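Boletim > Serviços > Cantina e copas

Fim dos copos descartáveis no edifício Veron
Domingo, 23 de setembro de 2018
Partilhar (16)

A partir de novembro, a cantina e as copas do edifício Veron deixam de ter copos de plástico. Passam a usar-se copos reutilizáveis, lavados na cozinha da cantina e repostos todas as manhãs. Quem preferir pode continuar a trazer caneca de casa.
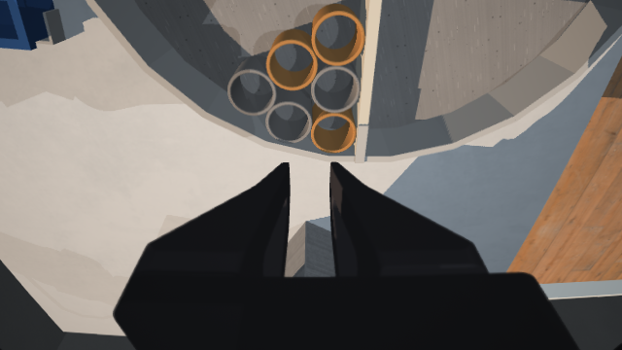
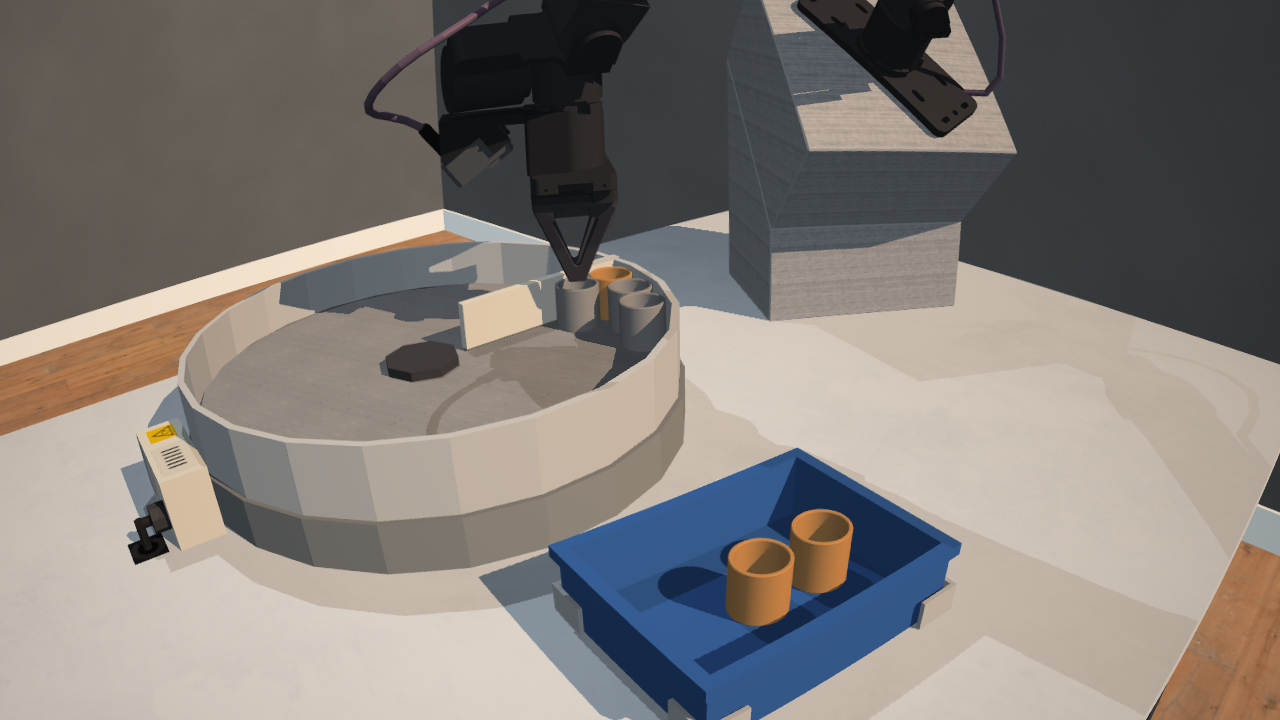 O que muda nas copas

Cada copa recebe um tabuleiro com copos lavados e uma caixa para os usados. Os copos são de dois tamanhos. O pequeno serve para café e o grande para água, chá e sopa. As colheres de plástico também saem e voltam as de metal, que tinham sido retiradas quando a máquina de lavar do segundo piso avariou.

Há 16 pontos de recolha. Estão nas copas, na entrada da cantina, na sala de espera do rés do chão e junto à porta do pátio. As caixas são recolhidas duas vezes por dia, ao fim da manhã e ao fim da tarde. Os restos de café devem ser despejados no lava-loiça antes de o copo ir para a caixa. Guardanapos e saquetas de chá vão para o lixo orgânico.

As máquinas de café Janjua precisam de um ajuste. Neste momento largam o copo sozinhas e, se o sensor não encontra um copo de plástico na coluna, bloqueiam. O técnico vem desligar essa função piso a piso durante a última semana antes da mudança. Enquanto isso não estiver feito no vosso piso, a máquina continua a funcionar como até agora. Depois é preciso colocar o copo na grelha antes de carregar no botão. As canecas altas não cabem por baixo do bico, nem com a grelha retirada.

Quanto se gastava

Em junho foram usados no edifício 3855 copos descartáveis, segundo as guias de entrega do armazém. O número não inclui os copos de água das salas de reunião, que vinham noutra encomenda e que também vão acabar. Para começar foram comprados 1980 copos reutilizáveis, o que dá para o serviço normal e deixa uma reserva para dias de formação. A compra foi feita à Grekenska, que já fornece os pratos da cantina, e os copos podem ir à mesma máquina e nos mesmos cestos.

O preço do café não sobe. O desconto para quem traz caneca mantém-se na cantina e não se aplica às máquinas, que não têm maneira de o registar.

Caução

A hipótese de cobrar uma caução por copo foi discutida e ficou de lado. No edifício Savusura, onde existe, formam-se filas ao balcão à hora do almoço para devolver moedas. No Veron vamos começar sem caução e contar os copos no final do ano. Se faltarem muitos, o assunto volta à mesa.

Pede-se que os copos não fiquem nas secretárias de um dia para o outro. Podem sair para o pátio, mas não do edifício. Para os pedidos de catering externo, a cantina prepara caixas à parte, com aviso de dois dias úteis.

Resultados do inquérito

Responderam ao inquérito de julho 158 pessoas. A maioria concordou com a mudança. As dúvidas mais repetidas foram sobre a higiene e sobre o cheiro nas caixas de recolha durante o verão. Os copos são lavados na máquina da cantina, no programa usado para a loiça das refeições. As caixas têm tampa e são lavadas à sexta-feira.

Houve ainda vários pedidos de copos com asa para o chá. Não empilham bem nos cestos e por agora não vão ser comprados. Outras sugestões podem ser deixadas na caixa de correio ao lado do balcão da cantina ou entregues na receção.

Comentários (2)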